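Metal storage bin keeps scratching what's in it
Household and Workshop Help > Storage
Oct 10, 2025

Werkthorpe703
I bought a secondhand open metal bin in September for small parts and odds and ends. It's grey, rectangular and has no lid. Anything painted comes out with marks on it, and it makes a racket when things are dropped in. Can I line it with something cheap?

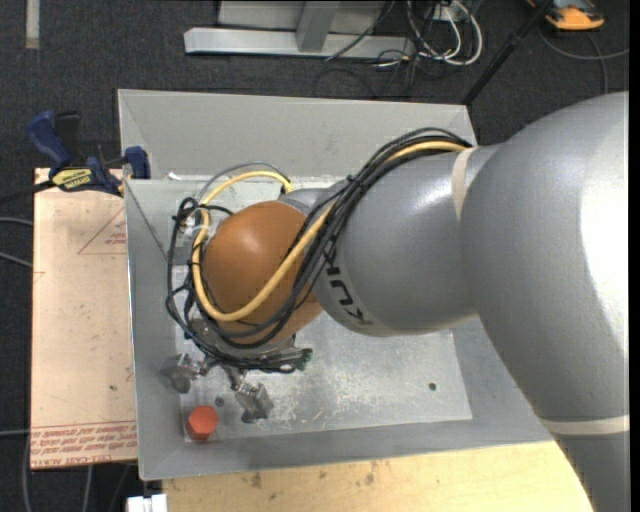 I don't want to glue anything down if I can help it. I also need to be able to wipe it out every few weeks.

3 replies

Leitão
Rubber matting, the ribbed sort sold for van floors. Cut it slightly too big and trim it until it lies flat. Mine has stayed put without glue for more than 3 years. Do the sides as well if you can, as that's where most of my scratches came from. Wash the mat before you use it or it will smell.

zornilport_shed
old carpet

Verkance
I wouldn't use carpet if there's any oil on the parts. It soaks it up and you can't wipe it. Drawer liner is fine for light things but it moves about. For anything heavy I'd go with the rubber. Check the rim for burrs first and take them off with a fine file.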